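Flovis two-arm build, set-up guide
Section 11: Teaching the basin job by hand

This section covers the hand demonstrations for the basin job: picking round basins off the floor, turning them to show the inside, and nesting them. It assumes the arms are bolted down and the Golus controller starts without a fault light. If it does not, go back to the wiring section first.

The demonstrations are done by a person, with the head camera on and the arms switched off. The arms are not needed until 11.4.

11.1 Before you start

1. Switch off the arms at the wall and hang the tag on the plug.
2. Put on the head camera and tighten the strap until it stays put when you nod.
3. Crouch in your working position and look down at the floor. Tilt the camera until both hands show in the preview with your elbows bent.
4. Set the save interval in Golus to 1,000 ms. The shorter settings fill the card on the older boards.
5. Lay out the basins within arm's reach. Use basins of different colours, with at least two the same.

Note: The basins can stand on the floor or on their packing film. Film gives bright reflections, and it is worth having some clips with it and some without.

Caution: Keep the arm cables out of the area where you crouch. A foot through a cable loop can pull the controller off the bench.

11.2 Single-basin clips

1. Press record and wait for the second beep.
2. Take one basin by the rim with your left hand and one with your right.
3. Tilt one of them until the inside faces away from the floor and the bottom can be seen. Hold it for a slow count of three.
4. Put both down and take your hands out of view.
5. Press stop.

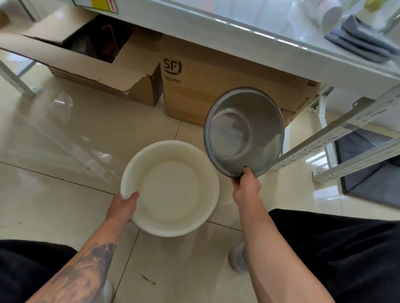 Fig. 11-1. White basin in the left hand, grey basin tilted in the right.

Repeat with the hands swapped, then with every other pair of colours. Fingers may go over the rim or under it. Do not try to copy the shape of the Symonenko gripper with your hands; the conversion is done in Golus and an odd grip spoils it.

If you drop a basin, carry on and mark the clip D in the list. Dropped clips are kept in their own folder and are used for checking.

Note: Shelves and boxes behind the basins can stay where they are. Keep them in the same place for the whole of one session, and start a new session in Golus if you move anything large.

11.3 Group clips

Group clips show several basins at once. They take longer to record and the arms do badly without them.

1. Set out four or five basins close together. Rims may touch.
2. Put at least one partly under a shelf or table edge.
3. Press record and wait for the second beep.
4. Reach for two basins of the same colour, one with each hand.
5. Bring them together and nest one inside the other.
6. Separate them again and put them back among the rest.
7. Press stop.

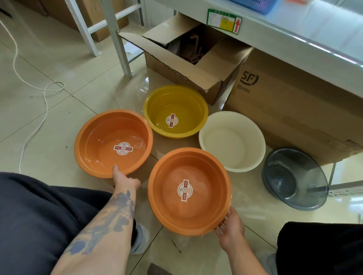 Fig. 11-2. Group of five, with a hand on each of the orange basins.

Leave the round stickers on if your basins have them. Golus treats a label as part of the surface once it has seen enough of both kinds. Plain basins need to be in the set as well.

See-through basins are the hardest. Record twice as many clips of these, and move them to a new spot each time. If the preview outline jumps between the basin and the floor behind it, turn the outline off and record anyway.

Caution: Stand up and stretch between sets. Crouching with the head bent forward is hard on the neck, and the camera adds weight at the front.

For the last set, hold a single basin by opposite sides of the rim, with the rest of the group left standing in front of you. The arms use this two-handed hold for all lifts over the edge of the bench.

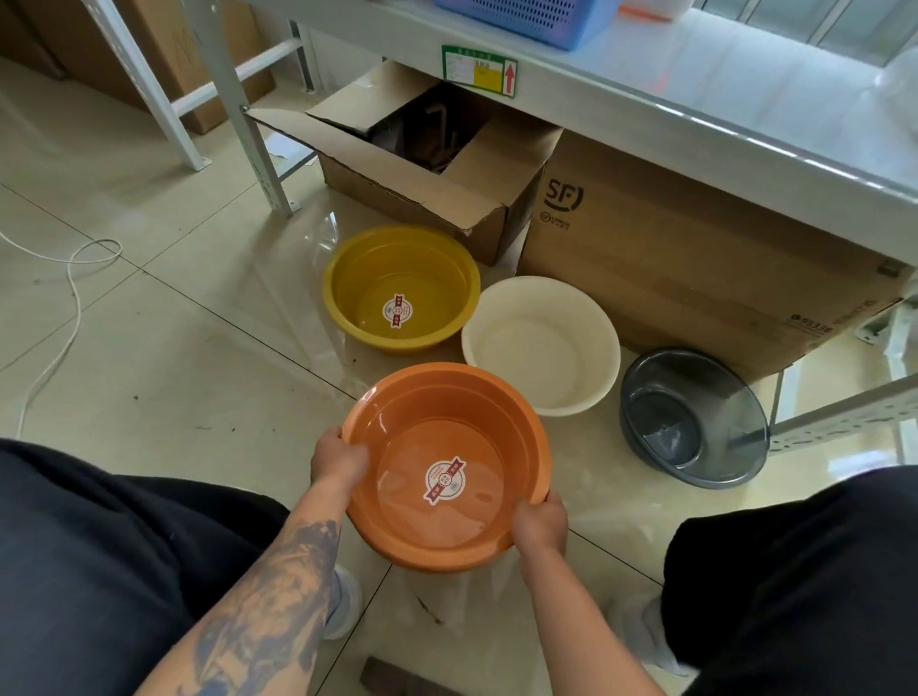

A comment left on the Fiscombe workshop page says that the two-handed set made the biggest difference on their build. They had 494 clips, nearly all one-handed, and the arms kept tipping the basin to the left on the way up. They recorded an evening of two-handed lifts, loaded them on top, and the tipping stopped. They also advise charging the camera at lunchtime.

11.4 Loading the clips

1. Take the card out of the camera and put it in the controller.
2. In Golus, choose Clips, then Add session.
3. Check that the D clips have gone into their own folder.
4. Choose Build. Leave the controller alone until the light is steady.

The clip store holds 1,000 clips. When it is full, Golus refuses new sessions and shows code C4. Delete whole sessions, oldest first.

Keep the arms switched off until you have read the speed limits in section 12.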